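Open day at Cerevitz: controllers, mixers and a long look at Ultside

Cerevitz opened its doors on 31st December, which seemed an odd date until I saw how many working DJs had come in before their evening sets. Doors were at 9 and I stayed until the middle of the afternoon.

The company occupies two floors. Downstairs is repair and assembly, upstairs is software and a listening room. Visitors signed in at a desk by the stairs and were sent around in groups of 13. Mine was led by Ramesh Uniyal, who looks after the mixer firmware and answered most of what we asked.

We started in repair. Crossfaders are the most common job, followed by jog wheels that have had a drink spilled on them. Uniyal said they will service any unit they have sold, including the first Tondon two-channel, though parts for that one now come from scrapped units and the wait can be long. I asked about the loose headphone socket on my own Tondon and was told to stop using the angled adapter.

The software session was upstairs and was the reason I went. Ultside is the company's track library and mixing program, and Rajkumari Bhatia showed the next version on a laptop and a projector. The main changes:

Playlists can be nested inside each other.
Beat grids can be edited while the track is playing.
The search box now looks at comments as well as title and artist.
The old skin is still there for people who want it.

She loaded a folder of 154 tracks and had it analyze them while she talked. Two came up at double tempo, both slow reggae, and she corrected them by hand. That is the same problem I have at home with the current version. Key detection looked better, but I would want to try it on my own files before saying more. 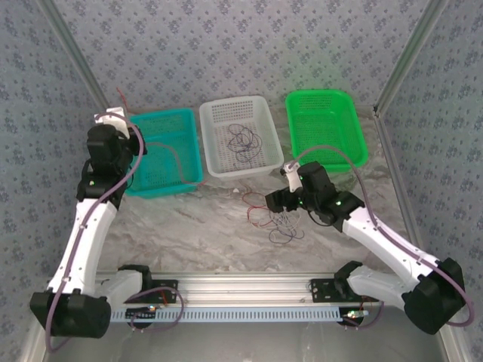 Lunch was sandwiches on the upper floor – fine, but gone quickly. After that the listening room was free to use. Deirdre Daly played a short set from vinyl through the El Idrissi monitors, then the same records as files, and let people walk around between the two. I preferred the vinyl for the first record and could not tell them apart on the second.

The question session was short. There will be no Linux version. The trial will run for 31 days with recording switched off. Existing users get the update free, and libraries will be converted the first time the program opens – back up first, Bhatia said, and she said it again at the end. Someone asked about streaming services and did not get a clear answer.

Parking is behind the building and fills early. The next open day is planned for September, and booking will be through the form on their support page.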